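# Push finger lands off target after I changed the tip

**waaka_bench** — 19/01/2019

Hello all. Our small cell pushes colored blocks on a wooden board. On Friday I put a new tip on the long black finger, and since then every contact point is wrong, always to the same side.
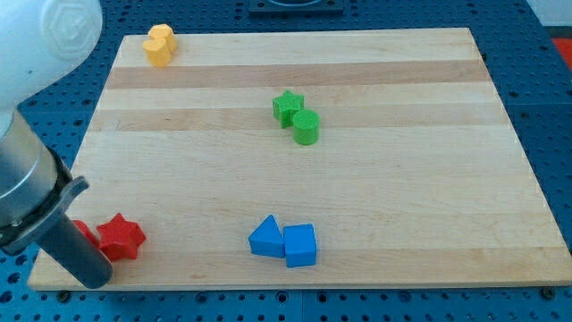 *The finger at the red pair, left of the star.*

The program is unchanged. Must I teach all 18 points again?

**pinda7**

Please don't teach them again. You changed the tool, so correct the tool. Measure the TCP again with the new tip and the old points should come back. Did you enter the new length?

**waaka_bench**

The length yes, the angle no. I believed the bracket keeps it the same.

**edimix_fan**

I don't agree with pinda7. First check the board. Ours lies loose on the pegboard table and it moves a little with each hard push. If you correct the TCP while the board is shifted, you have two errors and they hide each other.

**pinda7**

A shifted board doesn't begin on the same day as a new tip.

**edimix_fan**

It does if you leaned on it with the wrench. I have done this :)

**kaleo_r**

Check the bracket screws also. Mine were only hand tight. Then run at low speed and touch one fixed hole from four directions.

**waaka_bench**

One screw was loose, I could turn it by hand. I tightened it and will measure the TCP on Monday, after I clamp the board.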